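Bodisdale Comedy Forum > Live Shows > Guletti tour, worth the drive?

mopsy_k
Has anyone caught the new Osvaldo Leite hour yet? He's at the Aranda in May and tickets are $38, which feels steep for a guy I saw for $5 in the back of a pizza place. I loved him then, but I'd be driving two hours each way.

dental_plan
Saw it at Flolitz last week. Go! The bit with his uncle's boat had me crying, and he does maybe ten minutes just messing with the front row (sit further back if you hate that).

harlan865
I was at that same show and I thought it dragged. The boat story is great, sure, but half of the first part is on his last special. For $38 I want new stuff.

dental_plan
Half?? It was the airport bit and the dog bit, and he changed the ending on the dog one. Every comic does that on a tour.

harlan865
OK, a third. Still felt padded to me.

tinaround
I'm with dental_plan on this, I had a blast. I'm going again at the Aranda, got my seat last night sitting up in bed before they could sell out. The place holds 932 and the balcony was already gone.
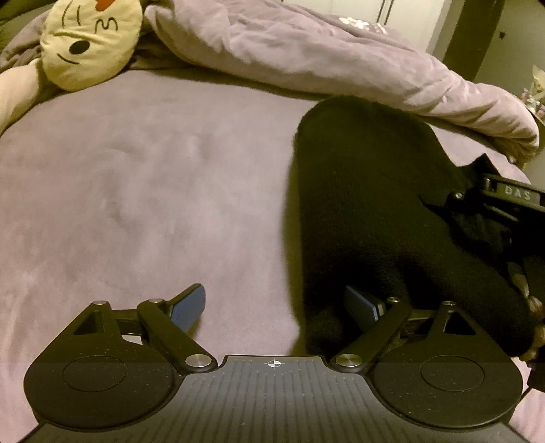
Lavender sheets

Get the left side of the floor if you can, mopsy, the sound is better over there.

mopsy_k
Ugh, fine, you talked me into it. Is there an opener, or does he go straight on?

harlan865
There's an opener, she does 20 minutes and she was my favorite part of the night. So yeah, don't show up late.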